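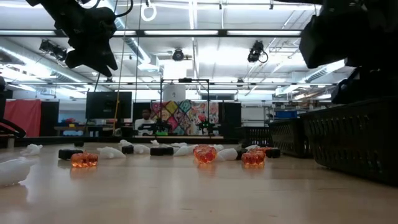 Gripper fault on the Gellovine sorting cell

The left arm stopped reporting finger position during the February endurance run, 329 picks into a planned 2,000. The controller kept the last good value and carried on, so the log shows closed grips on pieces that never left the table. The Endo driver raised no alarm. We traced the fault to a worn connector and replaced it. Any position reading older than 52 milliseconds now halts both arms. The run restarts once Elton has the same change.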